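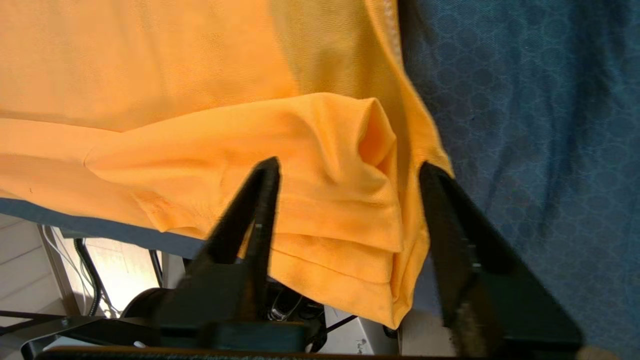 Cloth handling at the Ukov Institute open day: the gripper at a fold of orange fabric.

The Ukov Institute opened its automation laboratories to the public on October 12, 2024. We thank everyone who came to the Brerico building, and we are posting a short account for those who could not attend.

The program centered on Dikmont, our project on the handling of clothing and household textiles. Visitors were able to watch the work at close range and put questions to the staff who run it.

Cloth remains a difficult material for automated equipment. A metal part has the same shape each time it is picked up. A garment changes shape as soon as it is touched, and one part of it often hides another.

The orange fabric in the photo shows the difficulty well. Part of it lies fairly flat, and part is bunched into overlapping layers. A person sees at a glance which layer to take. For a machine, finding one layer among several is a task in itself.

Dr. Chunhua Du, who leads Dikmont, opened the morning session with a talk on grasp selection. Her main point concerned seams and hems. They are stiffer than the cloth beside them and can tell the system a good deal about how a garment is lying.

Several visitors asked why the fingers do not simply close harder. Dr. Du explained that more force tends to gather extra layers and can mark fine fabrics. The group is working toward lighter contact and better placement of the fingertips.

A question from a younger guest: does the robot know what a shirt is? Dr. Du answered that the system has learned which places on a garment are useful to hold. She would not describe this as knowing what the garment is for.

The live demonstration used a test set of 100 garments and linens, donated over the past year by staff and by our partner Alemneh. The set covers knits, woven shirts, towels and a number of items with worn or stretched hems, which behave differently from new ones.

Guests chose an item from the set and placed it on the work surface in any position they liked. The system was then allowed up to 5 attempts to take hold of it and lay it out. Failed attempts were left to run and were explained as they happened.

We consider the failures a useful part of the day. Thin knits caused the most trouble, as they have all year. A fitted sheet chosen by one family used every attempt it was given and was then folded by the family, to applause.

Máté Vida, laboratory engineer, ran the afternoon sessions. He spoke about fingertip materials, a subject that drew more questions than we had planned for, and the last session ran past closing time as a result.

According to Mr. Vida, a smooth fingertip slides over cloth and a very rough one catches and pulls threads. The choice of surface is a compromise, and it has to be checked again when the pads begin to wear.

He also showed how the view from the wrist is used. A camera placed near the fingers sees the cloth closely but loses sight of the rest of the garment. Planning the next move from such a partial view is one of the open questions in the project.

On color: a visitor asked whether bright fabrics are easier. Strong contrast with the surface underneath, such as orange on dark blue, does help in finding the outer edge of a garment. It does little to separate one fold from the next when both are the same color.

Alemneh, which operates commercial laundries, sent two members of its operations team. They described the sorting and feeding steps that are still done by hand and answered questions about working conditions and shift patterns.

Questions about employment were raised in both sessions. The institute's position is that these deserve a full discussion with the people who do the work. A public evening on the subject is being prepared with Alemneh, and the date will be posted on this account.

For teachers: the worksheet on friction and folding that was handed out in September has been revised and is available again from the education office. Classes wishing to visit the laboratory in the spring term may apply now. Groups are limited to 27 students for reasons of space.

For researchers: the grasp records from the public sessions will be added to the Dikmont data after review. No images of visitors are kept. Requests for access should be sent to the project office, with a short statement of purpose.

Attendance for the day was 377. We regret the wait at the Brerico entrance before the morning session and will use timed tickets for the laboratory floor next year. Guests who were unable to enter the first demonstration may write to us for a place on a weekday tour.

We have received several messages about accessibility. The viewing area beside the work surface was too narrow for wheelchair users to turn comfortably. The layout will be changed before the next public event, and we thank the guests who raised it with our staff on the day.

A recording of Dr. Du's talk, with captions, is in preparation. Mr. Vida's session was not recorded, but his notes on fingertip wear will be posted with it.

Lost property: a gray knitted scarf and a child's left glove were handed in at the front desk. Both may be collected during office hours. They have not been added to the test set.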